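Unit 2: Working rules for robot handling at the processor socket
Course handout, Karunaratne bench program

These rules apply to any job where the arm works inside an open server or desktop chassis. Read them before your first bench session and keep a copy at the station.

2.1 Before the arm moves
Mains lead out, and the chassis grounded to the bench point. Wait 14 seconds after unplugging before anyone reaches in. Check that loose cables are clear of the planned path. Write the board type and the program name in the log.

2.2 Approach
Come in from above the socket, never across the memory slots. Slow to the low speed setting before the fingertips drop below the top of the slot latches. The retention frame may be touched. The heat spreader may be touched only on a job sheet that says so. Old thermal paste is left alone until the cleaning step.

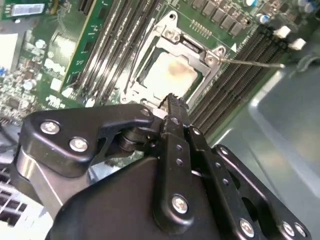 Nahom Ejigu would put the speed change higher up, at the chassis lip, on the grounds that a wide gripper body reaches the sheet metal well before the fingers get near the board. Either height is accepted in this course, but write down which one you used.

2.3 Force limits
The contact limit is set in the program and is not changed at the bench. If the arm stops on the limit, back it straight out along the path it came in on — do not jog it sideways. Two stops on the same job end the job.

2.4 Hovering over the socket
A hold over the processor is allowed for checking alignment. Keep hands outside the chassis during a hold, even with the arm paused.
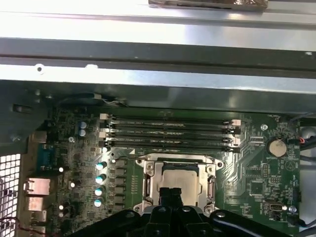

The hold ends when the operator confirms or cancels. If neither comes, cancel and retract. Do not leave the station with the arm inside the chassis.

2.5 Log entries
Record every stop, every contact outside the plan and every change of operator. Logs go to Asmaa Helmy at the end of the session.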